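Workshop tips for two-armed sorting, after our tape roll got dropped three times in a row!

Give each arm its own tray. Red on the left and blue on the right works beautifully, and it keeps the fingers well apart. 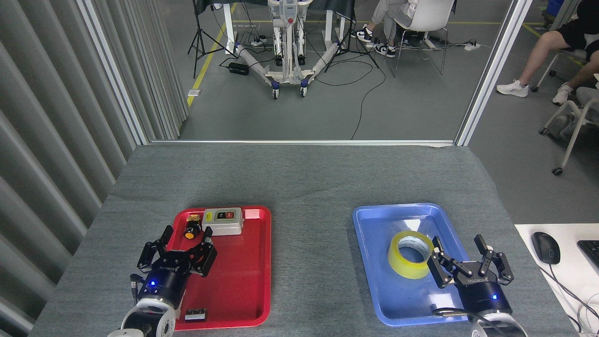 ## When the tape slips

Hit stop first, hands in second, every single time. Then check the grip width. Ours was set 8 mm too wide (Kai-wen spotted it, bless him), so the roll slid out as soon as the arm sped up. A roll tilted on its edge needs a slower lift, too.

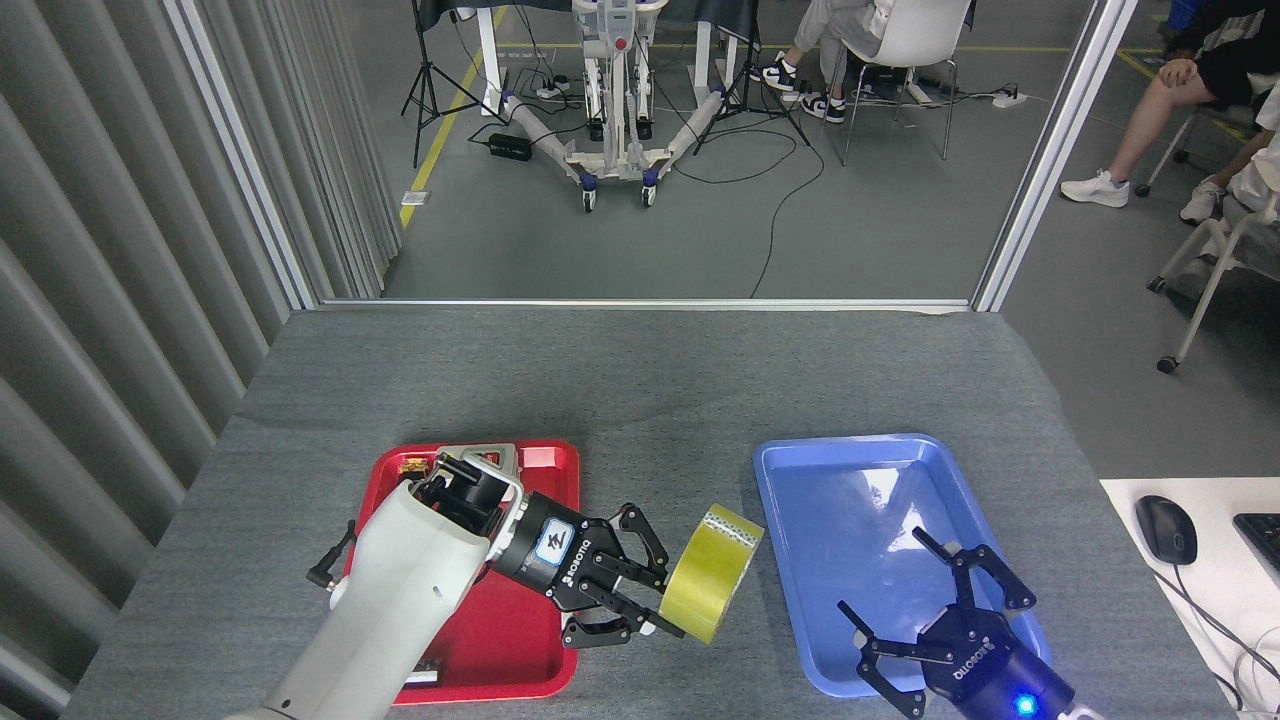
Wipe the finger pads before you try again. I love how much that one helps!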